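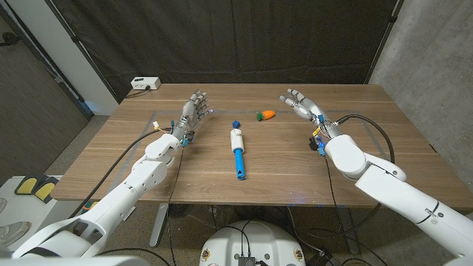
Both arms over the bench, with the tube, the blue cube and the toy carrot inside reach.

Hand check and re-zero, Falesar bench
Ruoxi Shen, 2023-09-08
2 comments · 121 shares

Do this after any wrist cable has been unplugged.

1. Power down the arms and reseat the connectors at both wrists. Leave enough slack for a full turn of the wrist – a tight cable shifts the zero.
2. Power up with the hands clear of the table. Wait 300 seconds before sending any command.
3. Open all fingers and save the zero for each hand separately.
4. Run the grip test one hand at a time. Set the force limit to 441 in the Hodason panel and close on a cylinder held upright. 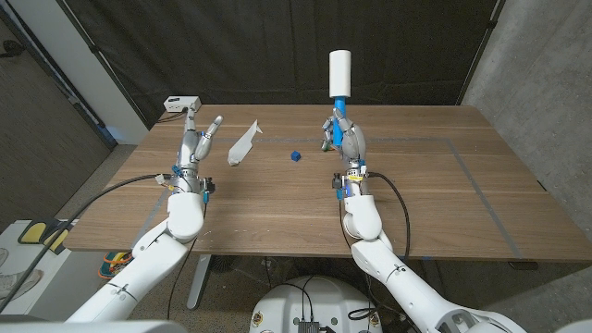 Right hand closed on the cylinder, left hand open.

If the cylinder tilts during the hold, lower the closing speed and save the zero again. Don't raise the force limit first.

5. Move the hand past the table edge and open it. Compare the finger joints with the wrist camera view. A finger that lags the others needs its own offset, entered under Joints.
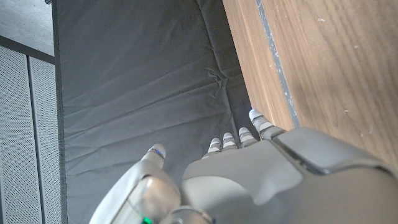
Left hand open beside the table edge, wrist camera view.

6. Save the profile and log the offsets. Qiuyue Cao keeps the June values for comparison.

2 comments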